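Codovik Kitchen Counter – Simulation Kit for Student Robot Clubs

The Codovik kit gives a club or class a two-armed robot and a kitchen counter to practice on, with no hardware to buy. Students write the arm and gripper code, run it, and check the result from several camera views.

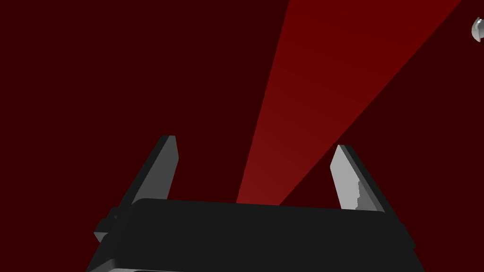
Gripper view, fingers open.

The task set was written by Catherine Pringle for the Sernmont student league. Beginners start by moving one arm to a set point. Later tasks use both arms and small items on the counter, such as the cup and the red ball – the ball is the usual first pick.

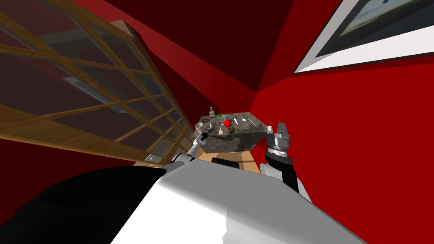
Teams can reset the room at any time and save each run for judging. A run may last up to 900 seconds.

What you get
Club license, 2 instructor logins
100 practice tasks
Printable score sheets
Judge's guide for the February meet

Item no. 800. Download only. The Lavier course pack is sold separately.

Page updated 16 May 2020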